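Sistinwood Workshop: Bench and Fixture Inspection, Room 14
Date: Apr 9, 2026
Inspector: Rianne Claeys
Present: Ibsa Gidey
Previous inspection: November
Status codes: P = pass, A = action required, N = not inspected

1. Work surfaces

1.1 Tabletop level and stable under hand load. P
1.2 Top free of cracks, burrs and lifted edges. P
Comment: One small dark speck on the white top. Cosmetic. Do not use solvent.
1.3 Edge banding secure along full length. P
Comment: Light tan wood edge checked by hand. No splinters.
1.4 Top clear of loose hardware before work starts. P

2. Mounts and moving parts

2.1 Corner bolts present and seated on mounting plates. P
Comment: Hex-socket heads. Check torque against the Peeters sheet, not by feel.
2.2 Linkage bars move without binding. A
Comment: Slight stiffness at one end of travel on the second mount. Ibsa Gidey to clean and recheck.
2.3 Bushings free of visible scoring. P
2.4 Pinch points identified to all users. A
Comment: Label missing. Fingers go between the struts when the mount is held by hand. Hold from the outside where possible.

White bench top; plate and linkage under manual handling
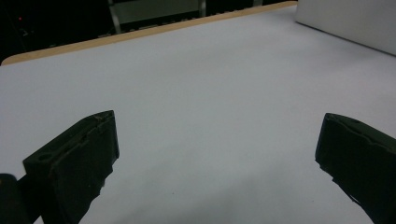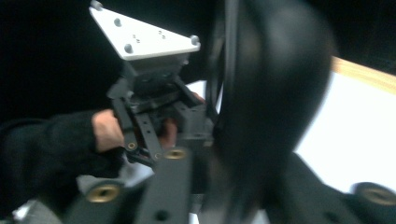 2.5 Long sleeves kept clear of linkages and wheels. A
Comment: Cuffs to be pushed up or fastened. Raised in November and still open. Lensa Negussie to add it to the induction sheet.
2.6 Wheels chocked or lifted when fixtures are adjusted. P

3. Electrical and access

3.1 Cables routed off the floor. P
3.2 Extension leads tested and tagged. A
Comment: 2 leads out of date. Removed from use and placed in the Zumdale bin.
3.3 Aisle width to exit maintained. P
Comment: 54 inches at the narrowest point.
3.4 Extinguisher in place, pin and seal intact. P
3.5 Storage above shoulder height. N
Comment: Skadholm cabinet locked, key not on the board. Dayana Espinoza to supply.

4. Follow-up

Items 2.2 and 2.4 to be closed before the second mount is used again. Items 2.5 and 3.2 within 14 days. Item 3.5 to be inspected when the key is returned.
Copy to Nathalie Van Rooij for the site register.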